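Small Cabinets with a Drawer: Your Questions

4 min read

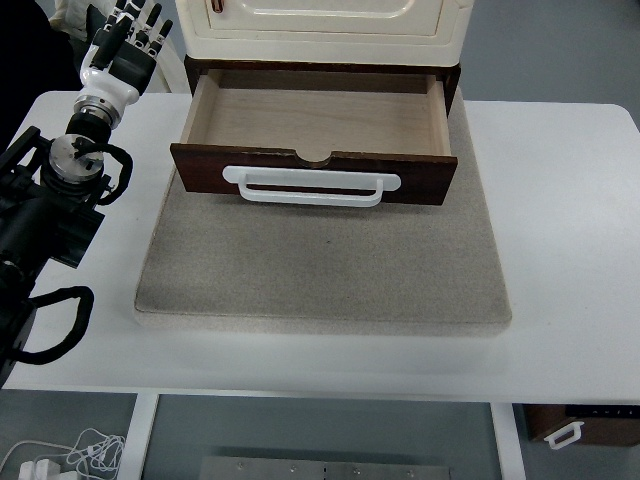

Titilayo Bashir wrote in to ask whether a drawer that sticks halfway has to be replaced, and said she had already tried candle wax on the bottom with no luck.

It almost never has to be replaced. Take the drawer all the way out and look at the lower edges of the two sides. If you see a shiny stripe, that is where it rubs. Sand the stripe lightly with 200 grit paper, brush off the dust, and then put the wax on. Wax over a high spot does very little.

Can I paint the cabinet and leave the drawer front as wood?

Yes, and plenty of people do. A cream or white body with a dark drawer front is a common pairing. Take the drawer out before you paint and keep paint off the inside of the opening, or the drawer will be tighter than it was. If some gets in there, let it harden for a few days and then scrape it back with a sharp chisel held flat.

The front edge of my drawer is chipped. Do I fill it or leave it?

Small chips on a stained front can be left alone. A touch-up marker in a close color will hide the pale wood underneath. For a chip deep enough to catch a sleeve, use wood filler, let it dry overnight, sand it level and stain it to match. Filler takes stain differently from wood, so test it on scrap first. We use the Quintela filler sticks, mostly for the color range. Any decent brand will do.

What is the half-round notch in the top of some drawer fronts for?

On most pieces it is a finger pull. You can hook a finger into it and draw the drawer open without a handle. Some drawers have a notch and a handle both, often when the handle was added later. You can use either one. If the drawer is heavy, use the handle.

How do I replace a pull handle?

Measure from the center of one screw hole to the center of the other, and buy a handle with the same spacing. The overall length does not matter much. Handles with wide mounting plates are useful if the old one left marks, as the plates will cover them. Tighten the screws by hand. A drill on full speed will strip the hole or crack a thin front.

If the new spacing is different, plug the old holes with a glued dowel, trim it flush and wait a day before drilling again.

Should I line the drawer?

You don't need to. Bare plywood is fine for most things – tools, cutlery in a tray, sewing supplies. If you keep anything that leaks or stains, cut a piece of shelf paper to size and lay it in without glue. Glued liner is a nuisance to get out later.

What should I put under the cabinet?

If it stands on a table or counter, a thick felt or foam pad will protect the surface and stop it from sliding when you pull the drawer. Make the pad larger than the base. Lift the cabinet on and off instead of dragging it, and shake the crumbs out of the pad now and then. Grit under a pad scratches just as well as grit without one.

The whole cabinet tips when the drawer is fully open. Is that normal?

It can happen with light cabinets. Keep the heavy items at the back of the drawer and put some weight in the cabinet itself. Shadi Rizk sent us a note that a flat steel plate screwed inside the base, toward the back, cured his. A cabinet that stands on the floor should be fixed to the wall, whatever is in it.

How do I clean inside a drawer that smells?

Vacuum it, wipe it with a barely damp cloth and leave it open in a dry room. A dish of baking soda left in overnight helps. If the smell comes back, sand the inside lightly and seal it with clear shellac. Do not put it in full sun to dry, because thin bottoms can warp.

Do you sell spare drawers?

No. We sell pulls, hinges and latches only. For the Gusa cabinets, order the drawer runners under part 3579 and check the depth of your drawer before you do.

20 comments
200 shares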